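The pen drawer, finally

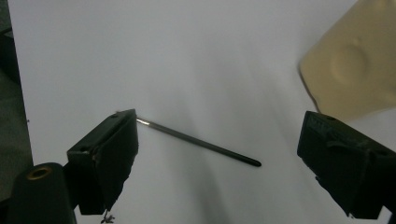

Ok so this was supposed to be a December job and it has slid and slid. The desk drawer. The one that sticks. I had an hour before I needed to start dinner and I thought, fine, pens only, in and out.

Two and a half hours. Dinner was toast.

Some background for anyone new. I work at a white table in the back bedroom, and next to it is an old filing cabinet, and the top drawer of the cabinet is where every thin long thing in this house goes to live. Pens, pencils, hex keys, the chopsticks from takeout, knitting needles (I don't knit), a thermometer, those little sticks for cleaning out a glue nozzle. If it's skinny it goes in the drawer. I don't remember deciding this.

So. Method. Took the whole drawer out, which meant finding the catch on the left side and swearing at it. Tipped everything onto an old sheet on the bed. Then one thing at a time over to the table, look at it properly, decide, put it somewhere. One at a time is slow but if I do handfuls I just move handfuls from one place to another. I have done that. Twice last year.

Piles were: writes, doesn't write, tool, belongs to somebody else, what is this.

Pens first. Scribbled each one on the back of an old phone bill. My rule was two tries. If it doesn't go on the second scribble it's out, no warming it up in my hands, no licking the tip (my mother did this, she had a blue tongue half my childhood). 51 pens. I counted becuase I'd made a bet with myself that it would be under thirty. 17 of them worked. Seventeen! And I've been buying new ones every time I pass the register at the stationery store like there's a shortage.

Most of the dead ones were the Dritar gel ones that come in the big bag. They write beautifully for a week or so and then they're done, plenty of ink in them still, just won't come out. I keep buying them. Lovely color though, the green.

The good news pile: two fountain pens I'd thought were lost in the move, both clogged solid, currently sitting in a mug of water on the windowsill. Changed the water three times so far and it's still coming out navy. Will report back.

Then pencils. Kept all of them, even the stubs. Can't throw out a pencil. Sharpened a few of the worst and got shavings in the bedspread, so the sheet did nothing for me there.

Hex keys next, ugh. Every flat pack shelf I've ever put together has left me one, and I save them like they're going to be worth something. Laid them out by size on the table, bagged one of each, rest went in the coffee can in the garage. I did keep a second one of the size that fits the bed frame. The bed frame needs tightening about every month and I'm tired of walking to the garage in socks.

The stylus question. I used to draw on the tablet a lot. Some of you will remember the daily drawing thing, which I quit at day forty or so and never mentioned again. I had a Heleo stylus for that, nice heavy one, and a cheap backup. Found a box for one and a receipt for the other. Also found three spare tips, taped to an index card with "TIPS" on it in my writing, very organized, no idea when I did that. They've gone in the little tin with the tablet charger where they should have been all along.

Should I start drawing again? Don't answer that.

The somebody else pile was small but embarassing. A silver mechanical pencil that I'm fairly sure is Elfriede's. Elfriede Harms, next door but one, she lent it to me to fill in a form at her kitchen table and I guess I walked off with it, and that was before she had the new porch put on. Walked it back over there around five. She didn't remember it at all and then she did, and then she was delighted, it was from her old job. Got sent home with half a lemon cake. So dinner was toast and lemon cake.

And the what is this pile. A plastic peg. A cap for nothing. Some kind of thin metal pick with a bend in it. A tube with a spring inside, Siregar printed on the side, tiny letters, which I looked up and got nowhere. If you know, tell me. I threw out the peg and the cap and kept the other two, in an envelope, marked "?". I know. I know.

Putting it back. This was where I usually lose steam so I'd gotten the divider trays ready first, the Deltevex ones, the shallow kind that click together. I'd had them in the closet still in the wrapper. Four fit across if you turn the last one sideways. Pens in front, pencils behind them, scissors and the ruler down the long side, hex key bag and stylus stuff at the very back where I'll need to pull the drawer all the way out. The glue sticks got their own tray because one had leaked on everything. Lined the bottom with shelf paper first. Cut it too short the first time, of course, so there's a strip of bare metal at the back. Leaving it.

Rubbed a candle stub along the runners and now the drawer doesn't stick. Five years of yanking that thing and it was a candle stub! I've opened and shut it maybe twenty times tonight just for the feeling.

The table's been wiped down too, with the spray and then a dry cloth, since there was ink on it from the phone bill situation. Mostly came off. One green dot by the lamp that's probably permanent now, thank you Dritar.

Still to do: second drawer, which is cables, and I'm not ready to talk about the cables. Also the mug where the working pens used to go, needs a wash. And someone asked in the comments where I got the shelf paper, it was the hardware store on the corner, bottom shelf near the mops, gray with a tiny stripe. They had three rolls left when I was in there.

Ok the fountain pens need new water, going.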